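Notebook, textile room, Melluldale
7/8/20
Entry: folding and storing of jackets, second attempt

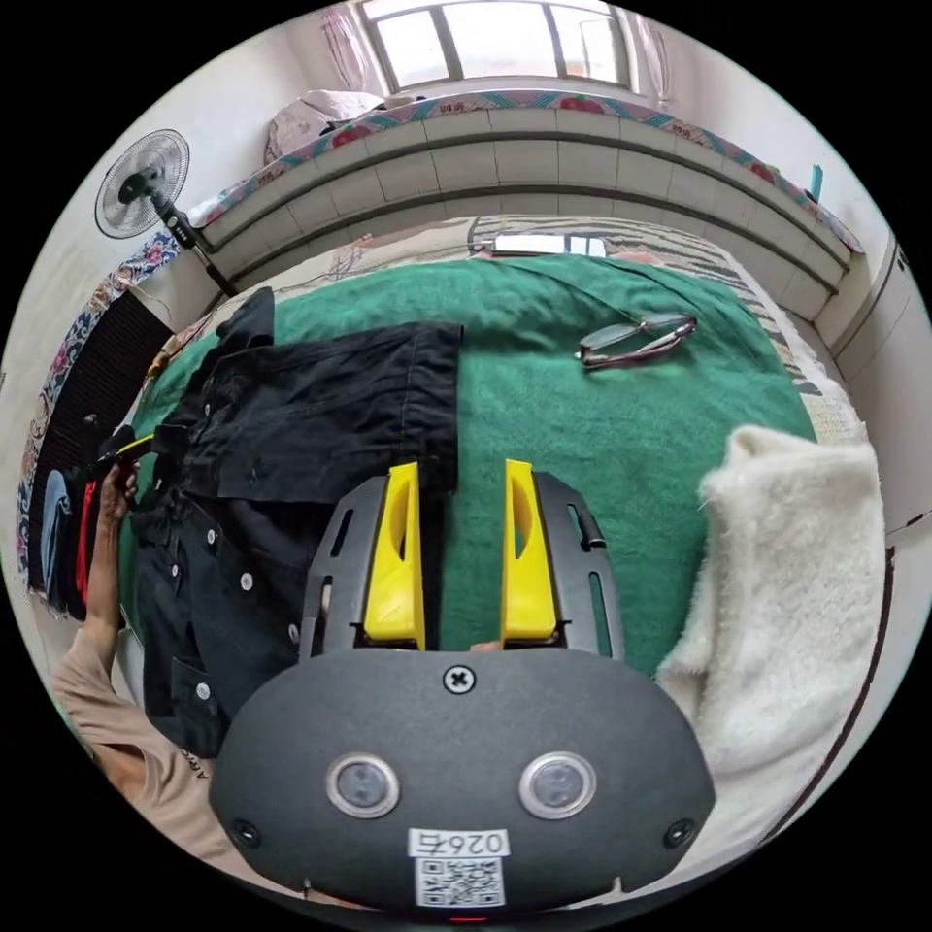
Black denim-style jacket, front side up, on the green blanket.

Continuing from the entry in May, where I stopped at the shirts. Now I do the jackets. They are more difficult than I thought, and I want to write down the order of work while I still remember it, also for the colleagues in Flitley who will receive the boxes and have to fold everything again after their own check.

First about the surface. I tried the cutting table, but it is too slippery for heavy cotton and the sleeves slide back when I leave them. A bed with a blanket is better. The blanket holds the cloth a little, so a sleeve stays where I put it. The disadvantage is that the bed is soft, and if I press hard on a fold the whole jacket sinks and the fold becomes crooked. I must press with the flat hand and not with the fingers. The green is also good for dark garments, I see the outline well. For the green work coats I will need another color.

Order of work, as I do it now:

Empty the pockets. Also the flap pockets on the chest, with two fingers down to the bottom seam. In the last box I found a bus ticket and a paper clip, and the paper clip had already made a rust spot.

Lay the jacket with the front up and look at the buttons. Check each one by turning it slightly, without pulling. If it is loose, put a thread mark beside it and write it on the card.

Close the buttons from the bottom to the top. When I start from the collar I very often finish with one button too many at the bottom, and must open all again. Leave the top one open, otherwise the collar stands up and gets a hard crease in the box.

Pull the placket straight. One hand on the edge near the buttons, the other at the hem. The cloth around the collar likes to bunch together, and I have to smooth it from the middle out to the shoulders. This takes the most time of all the steps.

Turn it over, holding at both shoulders. Sleeves to the back, one over the other, with the cuffs at the same height. Then the sides in to the width of the board, then the hem up to the collar in one fold only. I tried two folds and the packet is too thick, the lid of the box does not close.

Put a sheet of tissue inside the fold. For denim I use two sheets, because the blue and black dye can rub off on the lighter garments.

Weight. I put three finished packets on the kitchen scale from Nakajima (it goes to 2000 grams, so only one jacket at a time). Two were normal. The third was 400 grams heavier than the others of the same size, and I opened it again to look. It has a second lining in the back, sewn in by hand, quite nicely. This is now on the card. I would not have noticed it only by folding, so I think weighing should stay in the procedure, even if it is slow.

Boxes. Each box takes 8 jackets when they are folded in this way, if the thick ones are not all in the same box. I put the collars left and right alternately so that the pile stays level. The new boxes from Clurville are a little shorter than the old ones and the packet touches the wall on one side. It goes in, but I don't like it. I should make the folding board narrower by the width of one finger and try again before we order more of them.

Card numbers: I stopped at 1677. Please continue from there and do not use the old list, it has some numbers two times.

Small things to remember:
— Glasses and pens should not stay on the blanket during the turning step. The sleeve takes them with it.
— Cut the nails, or wear the thin gloves. The thread of the buttonholes catches easily.
— The blanket collects lint. Shake it outside after each box.
— Lamp: from the side is better than from above, on black cloth I see the creases only with light from the side.

Open questions. Should metal buttons be wrapped? I did not do it, but on one jacket there is a round mark on the back panel which could come from a button pressing in the box. It could also be older. I will leave one packet wrapped and one not wrapped under the same load and look at them when I come back to this.

Next: the coats, and the belt that has no coat.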